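Arkum Building, Shared Rooms Meeting
Minutes, October

Present: Olaia Tejada (chair), Bram Jansen, Janka Koubek, Žofie Skála (minutes)
Apologies: Ľubica Čierny, who sent a long email instead

Started at 4:10, the chair having gone to the wrong floor.

1. Last minutes
Approved. Bram asked that "Bram complained" be changed to "Bram observed." Agreed, with one abstention.

2. Room 305, the rack
The black two-tier rack is now on the square table. Janka likes it. Bram observed that it uses up a good part of a table we spent two meetings choosing. Ľubica's email proposes the floor, the windowsill or "somewhere in Usmani's office." Usmani to be asked, gently. Rack stays where it is until the next meeting.

3. Wooden cylinders
Long discussion. Olaia wants them kept on the lower shelf. Janka says the upper shelf has a rim, and what is a rim for. Bram would accept either shelf but not the tabletop, where they tend to end up. Vote on lower shelf: two for, one against, minutes-taker eating a cookie. Carried.
Nobody is to sand, varnish or "improve" the cylinders. Janka knows why this is here.

4. Carpet
Dark gray was chosen because it hides everything. It has now hidden Olaia's earring. Please look before vacuuming.

5. Money
Flitano quoted 300 for a second rack. Silence, then laughter. Declined.

6. Any other business
The kettle in 14 is still missing its lid. Bram observed this at some length.

Actions
Olaia: speak to Usmani
Janka: label for the lower shelf, plain lettering this time
Bram: kettle lid

Closed at 5:25.

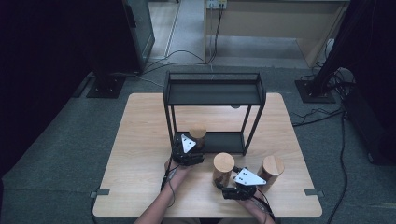

Item 3: cylinders and rack, Room 305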